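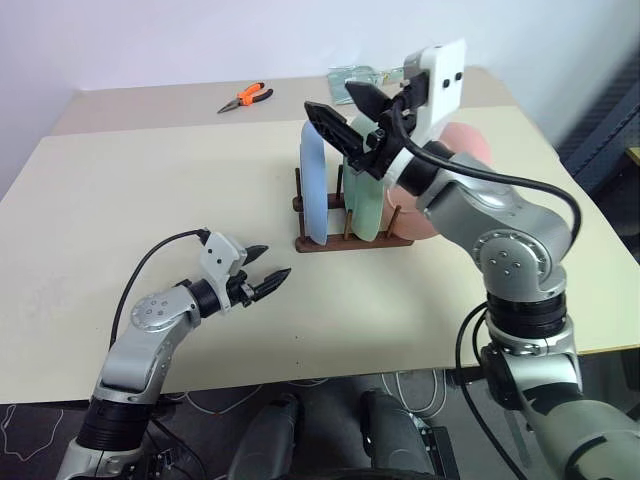
Does a magnesium supplement help a person to sleep? For me it helped a little with the cramps in my legs at night, and so I woke up less, but it did not make me fall asleep faster.

Home | My Notes | Supplements | Letters | About

I promised to write on this subject after my note on vitamin D, and some readers reminded me. I am not a doctor. I am a translator who sits too much and sleeps badly, so please read this as the experience of one person.

The product I bought is called Nandik Night. It is a white capsule without taste, sold in a brown bottle. I chose it for a simple reason: the pharmacy in Kanumville had it on the shelf and the woman there, Mrs Efthymia Tzavaras, let me read the whole leaflet before I paid. On the internet you find first the big promises and only after a long search the amount of magnesium in one capsule. I do not like to buy in this manner.

One thing confused me very much at the beginning. The label gives the weight of the magnesium compound in large numbers, and the weight of the magnesium itself in small numbers under it. These are two different things. My colleague Kyung-tae Ko was taking another brand, Yoo, and he believed that his capsule was much stronger than mine. We put the two labels side by side at lunch and he had read the large number on his and the small number on mine. He was a little annoyed, and then he changed nothing and still takes Yoo.

I took one capsule after dinner for 4 weeks. In the first week I noticed only that my stomach was not happy. Mrs Tzavaras told me to take it together with food and not one hour later, and this became better. In the second week the cramps came less often. Whether it was the capsule or the fact that I started to walk home from the office, I cannot say. I should have changed one thing at a time.

My husband says I sleep the same as before and only complain less. Maybe he is right.

There is a website, Trustavero, where people give stars to such products. I read there for a whole evening. Many reviews of Nandik Night use the same sentences, even with the same mistake in the word "definitely", and after this I stopped to believe the stars. The bad reviews were more useful to me, for example one from a man who wrote in detail about which medicines he takes and why his doctor told him to leave the magnesium. If you have a problem with the kidneys, or you take tablets for the heart or an antibiotic, please ask your doctor or pharmacist first. It is a short conversation and it costs nothing.

I have finished the bottle and did not buy the second one yet. For January I will try to eat more nuts and beans, and keep walking. If the cramps return, I will go back to the pharmacy and write it in this place.

Last updated: 7 Jan 2018

Contact | Copyright: the author of this blog | Back to top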